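The ice cream maker, again

Fri 2 July

So the ice cream maker is back on the counter, and if you've been reading this blog for any length of time you know what that means: it is too hot in my kitchen to cook and I'm going to talk about custard for a while.

I bought it at the tail end of June last year from a yard sale over in Tallalville. It's a Prandeck, the old hand-crank kind with the bucket you pack with ice and rock salt, and the man wanted five dollars for it. I gave him ten because he threw in a box of canning jars and I felt bad. It sat in the hall closet until my sister came to stay and asked why I owned a bucket with a handle on it. Fair question.

The first batch was terrible. I used a recipe off the back of a salt bag and it came out like sweet frozen milk with sand in it. The second batch was vanilla and I forgot the vanilla. By the fourth one I'd gotten hold of a recipe from Ratih Purba, who I know from the Thursday swim, and that's the one I've been fiddling with ever since. Hers is a coconut custard with palm sugar and a pinch of salt, and she makes it with a pandan leaf tied in a knot and left in the pot. I can't always get pandan here, so half the time I leave it out and don't tell her.

My version goes like this. One can of coconut milk, the full-fat kind (please, the full-fat kind), and a cup of heavy cream, warmed up slowly with 200 grams of palm sugar chopped as small as you have patience for. Five egg yolks in a bowl. Pour a little of the warm stuff over the yolks while you whisk like crazy, then tip it all back in the pot and stir until it coats a spoon. Strain it, even if you think you don't need to. Then it goes in the fridge overnight, and I mean overnight! I've tried three hours and I've tried six and both times I was out there cranking until my shoulder quit on me.

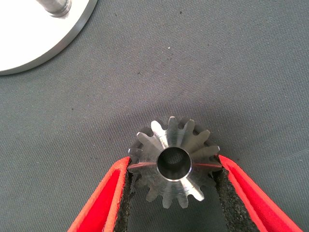 Which brings me to the cranking. The booklet says twenty minutes. Mine takes more like thirty-five, and the last ten are a real workout. Kids are great for the first part, when it spins easily and feels like a game, and then they wander off right when it gets stiff and you're left sitting on the back step hugging a bucket with your knees. I put a folded towel on top so my husband can sit on it and hold it still. He reads the paper. It's kind of a nice half hour, to be fair to him.

Salt matters more than I thought. I used table salt once when I ran out of rock salt and the whole thing froze hard around the edges and stayed soup in the middle. Now I buy the big bag from Adamczyk on the corner, who also sells me the ice, and who has started asking what flavor it's going to be before I've even got my wallet out.

People keep telling me to get an electric one. My brother-in-law has a Fludis with its own compressor, and he paid 500 dollars for it, and yes, okay, it makes very smooth ice cream. It also takes up as much room as a microwave and sounds like a truck idling in the next room. We did a side-by-side at Easter with the same custard in both. His was smoother. Mine had those little icy flecks in it, and my nephew said mine tasted like snow, and I've decided to be pleased with that.

Flavors so far this summer: coconut (twice), peach, which was watery because I didn't cook the peaches down first, and a sour cherry one that I'd make again tomorrow if there were any cherries left. I want to try sweet corn next. My mother thinks that sounds disgusting. She also thought that about the coconut, and she had two bowls of it.

If anybody has a good way to keep homemade ice cream from turning into a brick by day two, please leave it in the comments. I've heard a spoonful of vodka, I've heard corn syrup, and I've heard "just eat it faster," which is what we've been doing up to now.

Corn goes in the pot on Sunday. I'll report back.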